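In Defense of the Slightly Messy Desk

My uncle kept a desk you could have performed surgery on. One blotter, one pen, one lamp, and woe to the child who set down a glass of juice. I admired it very much when I was small, and I spent a good part of my working life trying to have one just like it. I bought trays. I bought little felt boxes with lids. I once paid 200 dollars for a thing from a shop called Padero that promised to hide every cable I owned, and it did hide them, so well that I had to take it all apart the first time I wanted to unplug a lamp.

Then, some years ago, I went to work at Trernitach, where we had long curved desks and were allowed to do what we liked with them. Olga Leiva sat on one side of me and Balthasar Kaufmann on the other. Olga's end looked like a kitchen drawer. She had chargers, a spare keyboard, hand cream, a cloth she wiped her glasses with, and she could put her hand on any of it without looking up from the phone. Balthasar cleared his every evening at six, and every morning I listened to him open and close his cabinet for a good 10 minutes, setting it all out again.

I don't mean to be unkind to Balthasar, who is a dear man and still sends me a card in November. But I began to wonder what all that clearing was for. A desk is a place where things are used, and things in use lie around a little. The mouse drifts. The keyboard ends up at whatever angle your wrists prefer. A cloth gets dropped over the edge because that's where your hand was when you finished with it.
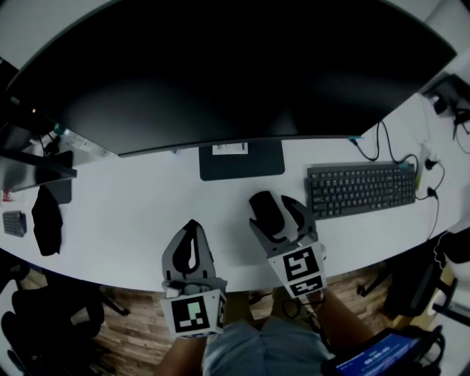

Of course there are limits, and I have met them. Old coffee cups are not charming, and a stack of mail that has been there for 3 months is only a stack of mail you are afraid of. I throw out what's dead and wipe down what's sticky – my mother would haunt me otherwise – and I try to keep one clear patch big enough for a sheet of paper and both elbows.

But the cables can stay where they fall, as long as I'm not tripping over them. So can the second keyboard I keep meaning to give to my nephew, and the bottle, and the box the bottle came in. I used to apologize for all of it when people stopped by. Now I just push the nearest thing over with my arm and make room for their coffee.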